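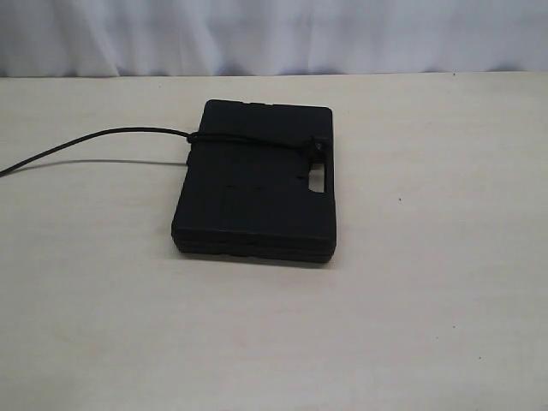
Open day at Cisonbridge: my review of the Lisar two-arm kit

I drove 54 miles for this and I'd do it again! Renato Espinoza ran the demo and let us stand close enough to be annoying. 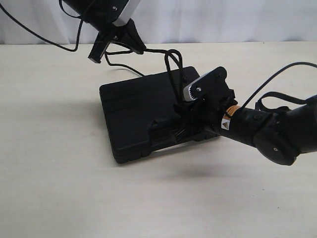
My main worry with the Lisar was always cables, and I still have it. There's a loop of black cord arching up between one gripper and the case, and I'd want that tidied – badly – before I put one in my shop. The fingers I liked a lot (simple, easy to swap). Setup took Renato 3 minutes, the software is a bit clunky, and the $748 yearly support plan made me wince. Four stars from me, and I'm going back in October for the Zornska one.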